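Standulus abre portas à imprensa, com reservas

A Standulus mostrou a jornalistas e clientes, a 31 de dezembro de 2018, o robô doméstico Varkent, por enquanto apenas em simulação. Os ensaios decorrem numa casa virtual, com sala de jantar e uma divisão contígua de chão claro.

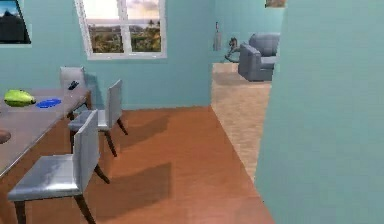
O que falta provar

«Uma mesa comprida e três cadeiras num ecrã não são uma cozinha às oito da manhã», disse Orvokki Riihimäki, diretora técnica. Das 1000 tarefas simuladas, o programa concluiu 961. Em casas reais, nenhuma foi ainda tentada. A empresa não anuncia preço nem data de venda.

Próxima visita: julho, 6 lugares.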